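The tissue box, and other things we put on tables

Binta Akpan
2022-04-28

I own four boxes of tissues and have a cold perhaps once a year. One lives by the bed, one in the car, one on the bathroom cistern, and the last on the kitchen table, where it has been so long that guests pass it round like the salt.

I had never thought of this as a decision. Then in February I spent an afternoon in Flescombe with Mrs Eze, who has been putting tissue boxes on other people's tables since she took over the housekeeping at the Flirside guest house, and who regards my arrangement with open pity.

"You have put it where you happened to set it down," she said. "Everyone does. Then they dust round it for ten years."

Her own rule is that a box should be reachable from a chair without standing and without an apology to the person opposite. It should never share a corner with a candle. It may share a table with a cup, provided the cup is on the far side from your writing hand, a condition I met with a full cup of tea and failed within the hour. The first tissue, she says, must stand up. A box with its tissue sunk below the slot is a letterbox, and people will poke at it with two fingers and bring out six.

The covers are a separate quarrel. Mrs Eze disapproves of crochet, quilting and anything with a skirt. The Fanell catalogue, which she keeps in a drawer for the pleasure of being cross with it, lists 1,139 household items and gives a whole spread to boxes for putting your box in. I rather liked the one shaped like a cottage, with the tissue coming out of the chimney. I didn't say so.

What none of this settles is the used tissue. It gets laid down beside the box "for now" - a phrase that in my house can cover a week - and is joined by a second. Mrs Eze keeps a small lidded bin within arm's length of every box. I keep a cardigan with pockets, and each wash day I am reminded of the flaw in the system.

A working table is harder still, as it has to hold whatever the day throws at it. The tissues must take their chances with the paper cup, the thing somebody put down a minute ago and the thing no one will own up to.

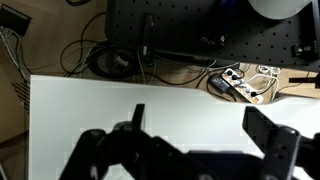
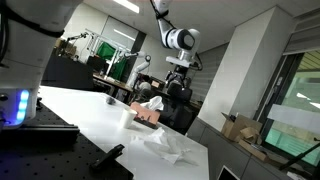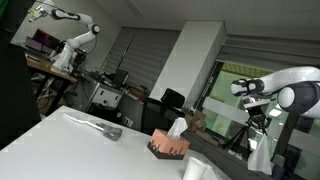
White tabletop, three views; the tissue box and paper cup are in the second and third. Photographs: Flirside

Mrs Eze would have the crumpled tissue off that table before she had her coat off. She would approve of the box itself, though, with its next tissue properly up.

I went home and moved mine to the other end of the kitchen table, within reach of the good chair. It lasted two days. Then the post came, and a bag of onions, and the box went back to its old spot to make room.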